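Filed under: Days Out, Open Houses

We drove up to Jorkwood in March for the Paquette open house, and I am so glad we did, even with 197 miles of rain each way! Paquette has been framing pictures and mirrors in the same brick building for years, and once a season they let visitors wander through (tickets were $6, with a cup of very good cider thrown in).

Our group was 17 people, which felt cozy in the gilding room but fine everywhere else. I could have stayed all afternoon watching the corners being joined – such patient work, and the glue smelled just like my grandfather's shed.

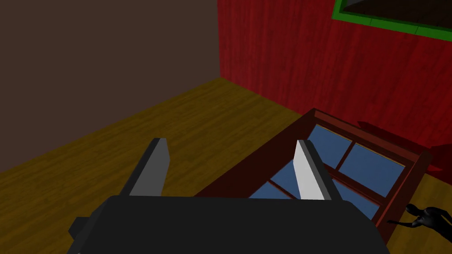 After that came the shop, where I fell for a little Jomer sampler in blue thread and talked myself out of it twice before buying it anyway. Go early if you can, as parking fills up by 10, and wear a sweater!

15 comments | 6 shares
Back to top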